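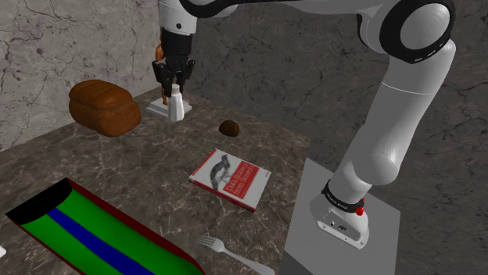
Pre-run checklist for the kitchen counter cell, Pledeo arm project. The walk-through is done in the simulator first, then repeated at the bench in the Brastia Street workshop. In the simulated layout the arm's base sits on its own square platform to the right of the counter, and the red button on the collar stays on the side away from the countertop. Keep the bench the same way.

Checked by: Sarita Kandpal
Date: September 22, 2020
Layout file: 218

1. Base bolted to platform, no rocking
OK. One bolt took a quarter turn. Mark them with paint pen.

2. Stop button reachable from operator's stool
OK. Tested 5 times from the stool, arm halted each time.

3. Cables clear of the first joint
Needs work. The Stetovico power lead rubs at full left rotation — add a clip before the next run.

4. Gripper pads clean and seated
OK. Left pad replaced in May, no wear yet.

5. Speed limit set for first pass
OK. Slow setting, 2 passes, then normal.

6. Items placed as in layout file
OK in simulation with the bread, book and fork out. On the bench, use the plastic fork until item 3 is closed.

7. Wall clearance behind the counter
Not checked. Tape measure is in the Pandey cabinet.

8. People outside the floor tape
OK. Tape is lifting at one corner.

Open items: 3, 7. No powered run on the bench until both are signed.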